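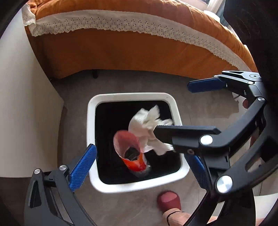 Figure 3. Waste bin with a white rim; a crumpled tissue and a red-orange plastic item at the opening.

4.2 Sorting behavior at the household level

Residents of the Andholm site kept a waste diary through September. Of the 27 households enrolled, two withdrew before the first weigh-in and were left out of the analysis. Diary entries were coded by material using the scheme of Robles and Liapis, with soiled paper treated as residual waste. Plastics under 20 g were recorded by piece, as kitchen scales gave unstable readings in that range.

Mixed disposal was most frequent in bathrooms and bedrooms, where most homes had a single bin. Kitchens showed lower rates, consistent with the Marín survey. Household size had no clear effect once the number of bins was entered into the model. Diaries probably undercount small items, and the rates in Table 2 should be read as lower bounds.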